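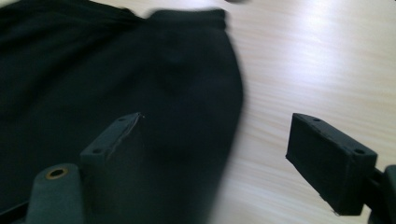 Folding demos: dark cloth + glare, keep or toss?

Posted by Flududdale
Monday, 7:40 pm
11 replies | 3 shares

Doing handheld gripper demos for a folding policy, about 100 so far. Dark green garment on a pale wood table. Problem is the black fingers. Left one over the cloth pretty much dissapears, right one over bare table is fine. Plus glare top right and the edge of the cloth smears when I move.

Do I keep these or redo the lot? Training starts this week, would rather not redo.

Wenduvia
Keep. Blur is what the policy gets at run time too. If you only train on crisp frames it falls apart the second the arm speeds up.

Emov_bench
Disagree. Some blur ok, but if tracking drops you get junk poses and the model learns the junk. How many lost tracking?

Flududdale
18. Already pulled those. The rest track fine, I just don't like looking at them

Emov_bench
ok that's better than I figured. Still would slow down. You're moving faster than you need to for a fold

Ríos
Paint the finger tips. Or tape. Light gray, matte, not white (white blows out under overhead lamps). We did a set of 54 shirts with black tips and the grasp point was all over the place, redid it with gray and it settled down.

Wenduvia
changing the tips halfway thru is worse imo. now you have two different looking grippers in one dataset

Ríos
Mixed was fine for us. Same shape, same mount, different color. Just log which is which.

Wenduvia
"fine for us" on one task with shirts. not touching mine

Flududdale
So what about the glare. Can't move the ceiling light

Emov_bench
Turn the table or throw a matte sheet on it. Or leave it, glare on bare wood isn't hurting your cloth edge. I'd worry way more about black on dark green. Bring lighter clothes in, if every demo is a near black thing on pale wood it learns "dark blob = grab"

Flududdale
Yeah fair. Mostly been using dark stuff. Will do 20 with light colors tonight, same tips, slower. Then train on both and compare

Ríos
Hold some dark ones out for eval or the comparison means nothing. And start the recording before the cloth is in reach, a lot of people clip the approach and then wonder why it won't approach

Flududdale
...I clip the approach

Emov_bench
lol well. keep the raw files?

Flududdale
Have raw for everything since Feburary. Re-cutting now, will post numbers when its done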